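Stop Skipping the Boring Part

I look after the hand-held grippers in our shop, and I have an opinion that makes me unpopular at lunch: most of what gets called a repair is really just a setup someone rushed the first time.

Take unit 109. It came back to my bench in September with a note that said "drifts" and nothing else. Two people had already swapped parts on it. One of them had ordered a new finger set from Indard (not cheap!) and fitted it very nicely, and the thing still drifted. I put it on the bench, wiped the marker cube, checked the mount and found one screw a quarter turn shy of snug. The log said the mount had been checked. The log says that about everything, bless it.

So I've become a bore about the start-of-shift routine. Wipe the markers. Open and close the fingers all the way, slowly, and feel for grit – your hand will catch it before any software does. Tug the cable at the strain relief. Do it with the gripper held at the height you're going to work at, with the pack on your back if you wear one, because a cable that looks fine on a bench can pull tight the moment you bend over.

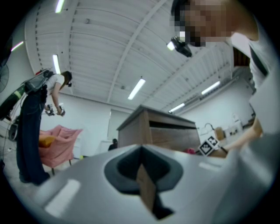 How often should the fingers be recalibrated?

Every time the mount has been touched, and otherwise after 1000 cycles, even if the readings still look good.

I know the Flemumik people print a longer interval on their card, and I know the folks at our Tierney site follow it. Fine. Their building is cleaner than ours. We have dust, we have people in and out, and we have a habit of putting tools down on whatever is nearest. An interval somebody worked out in a tidy room is a starting point, and I'd shorten it before I'd ever stretch it.

The usual complaint is time. My routine takes around 119 seconds, and yes, I've stood there with a stopwatch like a gym teacher. Chasing the drift on 109 ate most of two afternoons, plus the finger set, plus all the recordings we had to throw out.

What I'd really like is for the next person to write down what they felt, in normal words. "Left finger scratchy near the end" is worth more to me than a row of check marks. I've got a pencil tied to the bench for exactly that, and it's still far too sharp.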